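Hurkard Air: your questions about the new Pluradano route

We're so pleased to be flying to Pluradano at last! The booking page has been busy ever since it opened, and so has our inbox, so we've gathered the things people ask us most. If yours is missing, write to the Ina desk and we'll add it.

When do the flights start?
The first one leaves Ina in June. After that there's a flight out every morning except Thursday, when the aircraft is in the hangar for its weekly checks. The return leaves Pluradano in the early evening, so you get a proper last day by the sea.

How long does it take?
It's 584 kilometres, and the timetable allows an hour and a half from gate to gate. On the old routing you had to change at Kuo and wait there half the afternoon (we did it plenty of times ourselves, and we won't miss it one bit).

Is the Kuo flight still running?
Yes, exactly as before. If you have a through ticket to Pluradano by way of Kuo, you can keep it or swap it for the direct flight with no change fee. You'll only pay the difference if the fare you pick is dearer, and quite often it's cheaper!

What does a ticket include?
Every fare comes with a seat, one cabin bag that fits under the seat in front, and a hot or cold drink. A checked bag can be added when you book or later on, up to three hours before departure. It costs more at the airport, so do add it at home if you know you'll need it.

Can I cancel and get my money back?
With a Flexible fare, yes, in full, until the check-in desk closes. With a Basic fare we keep a charge of 30 and refund the rest, including all the airport taxes. Cancel within a day of booking and there's no charge on either fare. Refunds go back to the card you paid with and normally show up within a week.

Can I change the name on a ticket?
Spelling mistakes are put right free of charge. Handing the ticket to somebody else is possible on Flexible fares only.

Can I use my laptop on board?
Of course. Laptops need to be stowed for take-off and landing, and the rest of the time you're welcome to type away. There's a socket between each pair of seats from row 4 back. We don't have wifi on this aircraft yet, so download your films and files before you leave home. 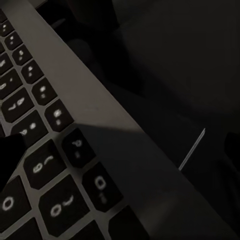 Can children fly alone?
From 13 upwards they can travel on their own with a signed form from a parent or guardian. Younger children need an adult with them. Under-twos sit on a lap and pay only the taxes, and a pushchair goes in the hold free.

I need help getting to the plane. How do I arrange it?
Tick the assistance box when you book, or ring us at least two days ahead. There's no cost. Both airports have a lift to the aircraft door, and the new one at Pluradano is a real joy to use.

Which desk do I go to at Ina?
Flight 474 to Pluradano checks in at the far end of the hall, next to the bakery. The desk opens two hours before departure and closes 40 minutes before. If you only have a cabin bag you can check in on our website and go straight to security.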